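**Notebook – August, bench 2, small parts sort**

Started 9:40. Carried on with the odds and ends from the Fostgate boxes. The master list stands at 1,651 lines, and 118 of those still have no storage location against them. Aim for today was to get through the round blue pieces and the small yellow boxes, and settle how they go on the list.

Put the beige cloth down first. It stops the little boxes sliding and it's easy to see what's been left behind.

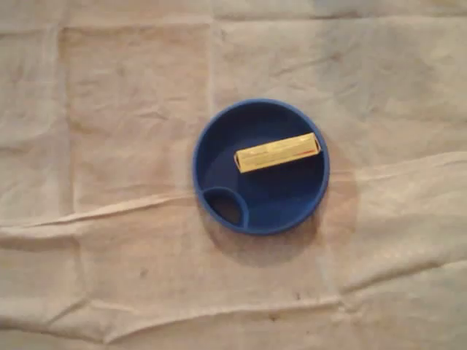
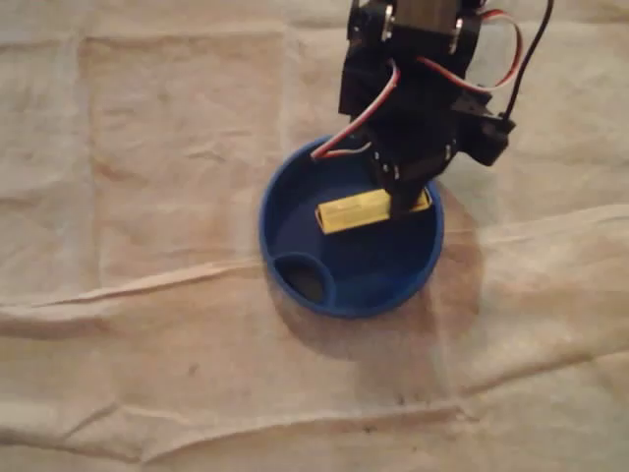
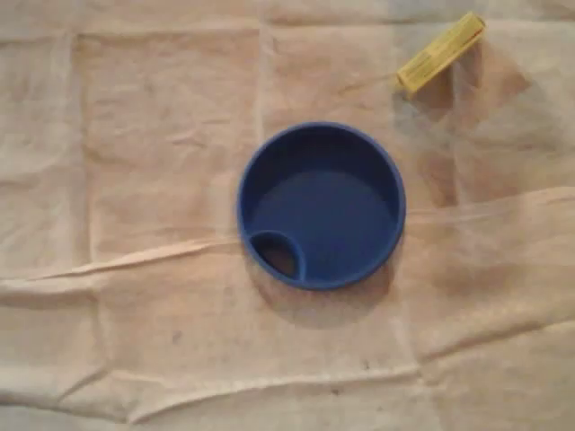 Naming. The blue piece is on the list three times under three names: "dish, blue", "bowl, shallow" and "lid, cup". All three lines have the same bin number struck out beside them, so I'm treating them as one item. Going with "round blue, rimmed" until someone turns up a cup that it fits. The small pocket by the rim goes in the notes column and not in the name. Deleted the two spare lines and kept the oldest.

The yellow boxes are simpler. Entered as "box, small, yellow". I've left the contents column blank. The old list says "refills" for one of them with a question mark, and I don't want to copy a guess across. They need opening and checking before they go in the Rumholm cabinet.

Storage. Tried out a few ways of keeping the two together on paper:

- Box stored in the blue piece, one label for both. Saves a bin, but anyone pulling the box will carry off the other piece with it.
- Separate bins, side by side, one line each. Takes more shelf.
- Everything in a shallow tray on the open shelf. Same trouble as last winter, with things wandering off to other benches.

Went with separate bins. We have 12 of the short Dekker bins free on the second shelf and this uses two of them. The rest should be held for the clips and caps, which are still in paper bags under the bench.

Labels. The Vusex label roll is down to its last stretch. A new roll is 100 labels, so order two if the budget line allows. The old labels lift at the corners on the Dekker bins – wipe the bin front with alcohol first and let it dry, then press the label down from the middle. I did both of today's bins that way and will look at them again at the end of the week.

List changes made:

- two duplicate lines removed
- "round blue, rimmed" moved to shelf 2
- "box, small, yellow" moved to shelf 2, contents to be confirmed
- colour column now spelled out in full, no more "bl" (it was being used for both blue and black)

The colour column took most of the time. There were a lot of "bl" entries and I had to pull bins to check them. A few on the top shelf are still marked "bl?" and need the tall ladder, which was over in the other workshop.

Stopped at 12:15. The cloth can stay on the bench if the next person is carrying on with this, otherwise shake it out and fold it into the left-hand drawer. Please don't put the paper bags on top of it, they shed bits.

To do next:

- open the yellow boxes and fill in the contents
- clips and caps into bins
- order labels
- ladder, then the last of the "bl?" lines
- ask whether Fostgate wants its empty boxes back or if we can flatten them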